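From: Household Automation Working Group, Novholm
To: Members of the discussion list
Date: Wednesday, April 29, 2020
Subject: Re: Laundry as a reference chore

Dear members,

The message sent to the list by Hanyu Li has drawn a number of private replies. As several of them raise the same points, the working group has decided to respond on the list. The original text is quoted in part below.

> The call for comments asks whether tidying clothes should stay
> in the set of reference chores for the June review. I would like
> to see it stay, but with stricter terms. At present a team may
> start with a shirt laid flat on a table. In a home, almost no
> shirt begins its day that way. If we want to know whether a
> machine can do this work, the start should be the ordinary one:
> a garment dropped on the furniture, in whatever shape it fell.
>
> I would also ask that the time spent finding the collar and the
> sleeves be reported apart from the time spent folding. The two
> are different problems and should not share one number.

The working group agrees with the first request. The draft terms were written when most entries came from shop floors, where parts arrive in trays and face the same way each time. Machines have done well at that kind of work for many years. A household offers very little of this order, and cloth offers the least. A plate keeps its shape when it is picked up. A shirt does not, and each touch gives the machine a new shape to deal with.

Under the revised terms, the garment will start in a heap on an upholstered surface. Two-arm systems remain eligible, as do single-arm systems, and no change is made to the rules on gripper type. One gripper may hold the cloth while the other waits for a free edge, or both may work at once. The choice is left to the team.
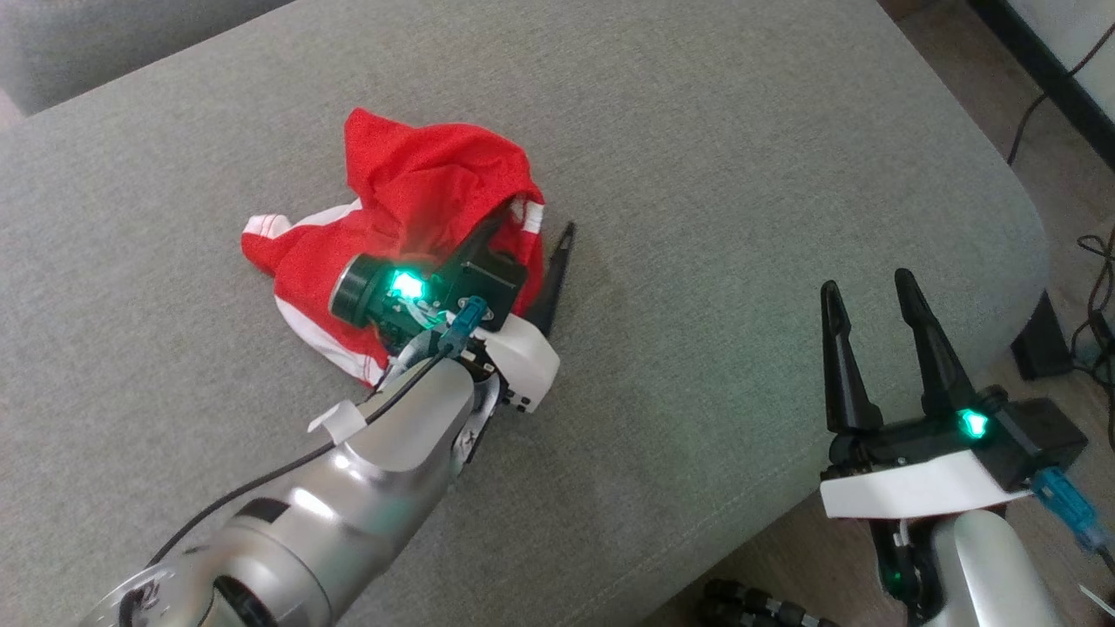 Fitzsimmons wrote to us that a heap on a sofa is a fair test only if the sofa is part of it. The fingers have to tell cloth from cushion, and a gripper that presses too far will take hold of the seat cover as well. Fitzsimmons asks that any grip on the furniture be entered as a fault, even where the garment is folded correctly in the end.

This point is accepted. Faults of that kind will have their own line on the report form.

On the second request, concerning separate times, opinion within the group is divided. The teams at Prarner and Gorkurard already keep separate times and have no objection. Smaller teams have told us that the line between finding and folding is hard to draw, as their systems do both together. For the June review, separate times will be invited but will not be required.

Members have also asked what the trials so far allow us to say about the larger question. The record now holds 1470 attempts on 113 garments, sent in by 12 teams. Nearly all of them began from a flat start. The group does not believe that these results support any claim that machines can now do the household laundry, and we ask members not to cite them in that way. They show that certain systems can fold certain items under set conditions – a useful finding, but a narrow one.

Teams that wish to enter under the revised terms should note the following.

Each team will submit 40 attempts, including those that failed.

A person may stop the machine at any time for safety. An attempt stopped in this way is to be reported as incomplete.

The garment may not be straightened by hand between the start signal and the end of the attempt.

Comments on the revised terms may be sent to this list. Questions about a particular entry should go to the working group directly, so that the details of one team's system are not shared before that team is ready.

With regards,

For the Household Automation Working Group
Novholm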